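4.3 Recording a demonstration by remote control

Use this procedure to teach Marty a new arm task from the Plududel operator station. For teaching by hand, go to section 4.4.

Before you start
Marty must be standing with both feet flat on the floor. Keep people out of arm's reach while the motors are on. The operator needs a clear view of the hand and the work surface.

CAUTION: Check any cable that reaches the floor. It must not pass under a foot or get caught when the torso turns.

1. Place the object on the work surface where the hand can get to it with the elbow still bent. A light plastic bowl is a good first object.
2. At the operator station, open Teach and select New Task. Type a task name. Names may use letters, numbers and hyphens.
3. Put on the control glove and hold your hand open until the status light turns green.
4. Press and hold the left pedal. The arm now follows yours. Release the pedal at any time to stop it in place.
5. Raise the arm well above the work surface and open the fingers. Every demonstration in a task should begin from this pose.
6. Press Record, then carry out the task at a slow, even speed.
7. Return to the starting pose and press Record again to stop.
8. Select Keep or Discard. Discard any take in which the hand bumped the table - the training step does not filter these out.
9. Move the object a little and repeat from step 4.

Note: Two operators may share a task, but each must run glove calibration under their own profile.

Note: A single take can hold up to 3,168 samples. Recording stops by itself when the limit is reached, and the take is marked Incomplete.

If the arm lags behind your hand, release the pedal and wait for error code 91 to clear before you go on. If the code stays on, restart the Bistia control box and calibrate the glove again.

Finished takes are saved in the task folder under the operator's profile name. Copy the folder before you install a software update.
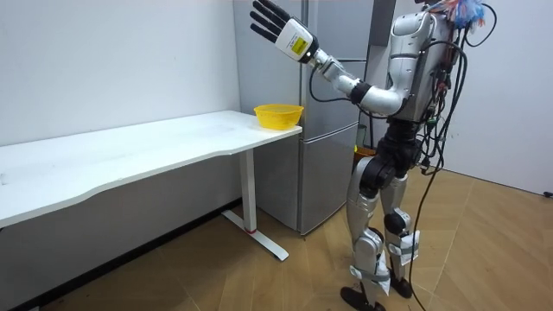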